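Folding notebook, Plurusside bench
December 8, 2022
Entry by Evander Mowat. Comments welcome in the margin, as usual, in a colour that isn't mine.

Where we left it

Rasmus wants a fold standard for the knit tops by the time the Hevow order gets packed. He has one in his head already: the three-part rectangle out of the Fovudico handling sheet, sleeves in, sides in, bottom up, neck showing. The sheet claims it suits "all jersey and light knits". I've been reading that line since April and I still don't believe it. Jersey, fine. A ribbed knit has its own opinion about where it would like to crease, and the sheet was plainly written by someone with a stack of stiff cotton tees in front of them.

So today was for ribs. Fresh brown paper on the big table, taped down, steamer off, no folding boards for the first lot. Elīna did the measuring and I did the grumbling.

What the sheet says, for the record

Lay face down, smooth from the middle out. Bring one side in to the line of the shoulder, sleeve folded back on itself. Same on the other side. Hem up to meet the neck, or in two goes if the garment is long. Turn over. Finished size to match the card.

It leaves out how hard to smooth. It leaves out what to do with a hem that rolls. It says nothing at all about the hanger tag or the inside label, and in my experience those are what the customer looks at first.

First lot, by hand

Started with the charcoal ones because they were on top of the carton. The first fold goes in sweetly enough. You bring the side over, the ribs line up with the edge, and you think the sheet may be right after all. Then you let go and the edge relaxes. It doesn't spring open, it just gets softer and wider, and when you bring the other side in on top the whole thing has lost its corner.

Elīna thinks I pull too much. Her version is to pick the fabric up and set it down where it should go, with no dragging across the paper. I tried it her way and the long edges were better. The hem was no better. Deividas tried it his way, which is fast, and got something the size of a dinner plate.

The sage green shirts are the ones I care about. They're the bulk of the carton and the ribbing is fine enough that every diagonal shows as a shadow across it. A crease you'd never see on the charcoal looks like a mistake on the green. Anyone who signs off the fold on the dark ones only is kidding themselves, and I've written that on the whiteboard as well.

The flat side comes up lovely. Smooth panel, ribs running straight, nothing to complain about. All the trouble collects on the neck side, where the layers sit over one another and the fabric has to go round a curve it doesn't want to go round. You get the gathers heading off on an angle from the collar, a sleeve corner folded over at the one end and the hem bunched under at the other. Call it a rectangle if you like. I'd call it a rectangle with reservations.

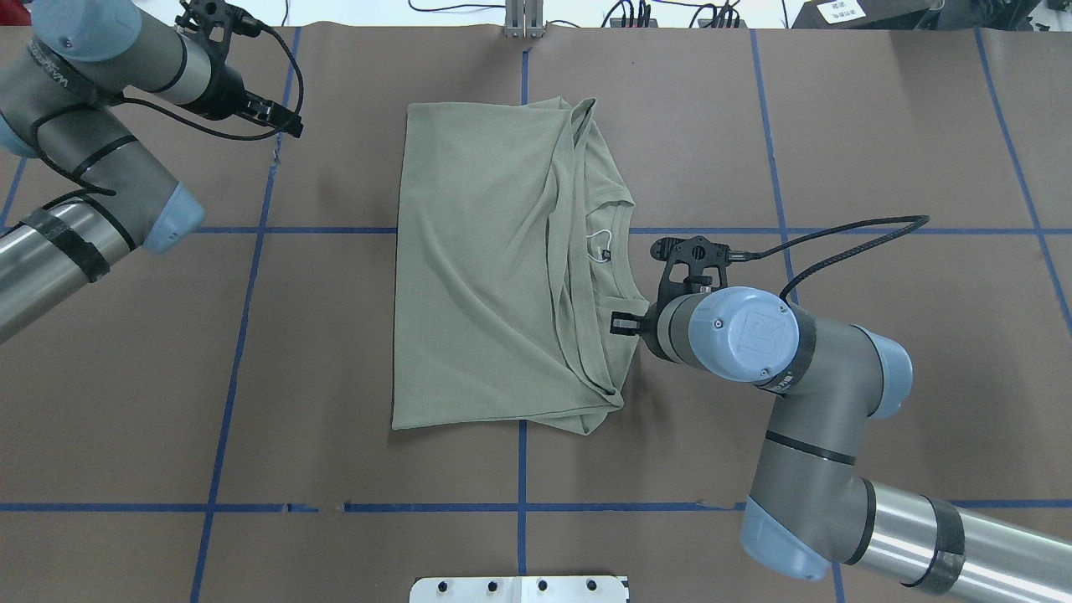 The neck and the tag

Separate heading because Rasmus asked for a separate answer.

The crew neck should finish uppermost and lie as a clean curve. It will do that if the layer under it is flat, and it won't if the layer under it is bunched. Patting the collar from above does nothing useful. I watched three of us do it today, me included. You have to go back to the fold before and fix that.

The little white hanger loop is a nuisance. Left alone it hangs inside the neckline where you can see it next to the dark label, which I don't mind. Elīna minds. She would tuck it behind the label. My objection is that tucking it means putting fingers in the neck after the fold is finished, and every time I did so I shifted the collar. If we must tuck, then tuck before the sides come in. Justinas says the customer won't care either way. He may be right, but he said the same about the tissue and we had a letter about the tissue.

The hem

The sheet's "hem up to meet the neck" assumes a hem that stays where it is put. Ours rolls. On the green shirts it tucks itself under near the corner and makes a lump, and the lump then shows through as a ridge when the next shirt goes on top.

Tried:

Running a flat hand along the hem before folding. Helps for as long as it takes to fold it.

Folding the hem over a finger's width first, then bringing the lot up. Neater edge, thicker edge. Stack leans.

A strip of card inside the hem fold, pulled out at the end. Best result of the day, and I'm suspicious of it. It's slow, the card drags the ribs as it comes out, and I can see us forgetting the card and posting it to somebody.

A light steam on the hem only. Not tried. Deividas is keen. I would like to see it on a reject first, and I would like the shirt left overnight before anyone tells me it worked.

On the folding board

Rasmus brought out the Pirihi board after lunch. It's a decent board for shirts with a placket. On the ribbed knit it gave a consistent width, I'll grant that, and the size card sat on top with no overhang. It also printed the edge of the flap across the front of one shirt as a faint line. He says the line will drop out. I have pinned that shirt to the rail with a note on it and we'll see whether it has by the next session.

I also don't care for the argument that the board "takes the skill out". It moves the skill to the laying down. If the shirt goes on crooked, the board folds it crooked, with very crisp edges.

Table notes

The brown paper is better than the bare table. The fabric grips it a little and you can see lint. It's worse than the felt for sliding the finished fold to the stack. Somebody suggested waxed paper and I don't want to talk about waxed paper.

The light over the table is flattering. Take a finished fold to the window before passing it. Two that I was happy with at the table looked tired by the window.

Sleeves

Short sleeves ought to be easy. The sheet has them folded straight back on themselves, and on the green shirts that leaves a corner that wants to come over at the top. Elīna turns the sleeve back at a slight slant so the corner lands inside the body. It worked more often than not for her, less often for me. I want to see Justinas do it before it goes in as a rule, because his hands are bigger than either of ours and he does most of the packing.

Where I've landed, reluctantly

The Fovudico fold is usable for the charcoal. For the green I would not sign it as written. My amended version, to be argued over:

Lift and place, no dragging.

Tag loop dealt with first or not at all.

Sleeve slanted in, flat side before neck side.

Check the under layer with the palm before the neck side comes over. If you feel a ridge, open it up and go again.

Hem last. Method still open.

Window check.

The order stands at 1,016 pieces, 800 of them green, and the extra steps will cost us time on every one. Rasmus has worked out that his way gets through 62 an hour with two people. I'd like to know who those two people are and what the last ten looked like. I asked, and he said he'd timed it on the charcoal.

Margin, in green pencil: Timed it on the charcoal because the green wasn't unpacked. Will time it again. The line on the board shirt is already fainter. R.T.

Margin, in my pencil: It is not. E.M.

Margin, purple: It's a bit fainter. Elīna

For next time

Reject shirt for the steam test, two if there are two.
Justinas on sleeves.
Stack of four greens, amended fold, left under the size card overnight, then measured again at the hem corner.
Ask Hevow whether they want the loop visible. We could have asked in April.
More brown paper. The roll is nearly down to the tube.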